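Keep the old towers open
2018-06-14

Most offices treat a desktop computer as a sealed box. It comes in, it sits under a desk, and after a few years it goes out again, usually in a skip or on a pallet with 50 others. I think this is a waste, and a dull one. A desktop is a set of parts that can be taken out and put back by anyone with a bit of patience.

At Polusmont the parts have a place to go once they are out of the case. Memory stands on edge in its own slots, the processor has a square holder, and the hard drive lies in a cradle beside them.

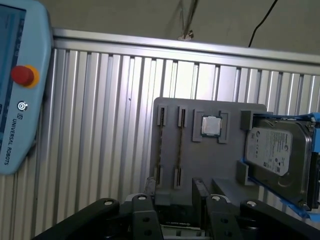 A reader at the Fatley repair evenings objects that a holder is a luxury and that an egg box does the same job. I have used egg boxes. They are fine for screws, but I would not put a processor in one.

My case for the tower is that it opens flat. Lay it on its side with the panel off and you have the power supply, the board, the memory slots and the drive cage all within reach. Few laptops are so generous.

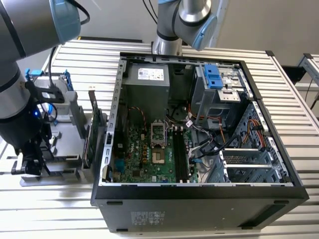

Old machines eat electricity, writes one commenter, and no amount of careful handling changes that. It is a fair point. For a computer left on all day in August heat, I would look at the bill first. For one used 30 minutes an evening, I would keep it.

The other complaint is time. Changing the memory is a short job. The processor takes longer, as the bracket has to be lifted and the chip set down square – and that part should not be rushed.
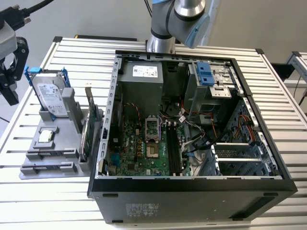 Cukelik gave up on doing this by hand, according to a letter from a former member, after 334 machines and not enough shelves. I can believe it. Storage is the weak point of every repair scheme I know, and loose parts with no label are soon as good as rubbish.

So I would spend money on holders before spending it on tools. A processor should sit in something that grips it at the corners
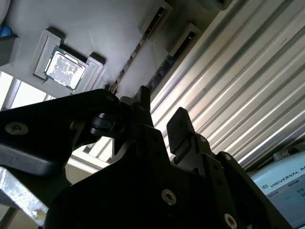

and keeps fingers off the underside. Memory should stand apart from its neighbour. The Mudaliar workshop keeps 2 trays for each make of computer, one for tested parts and one for the rest, and I would copy that tomorrow if we had the room.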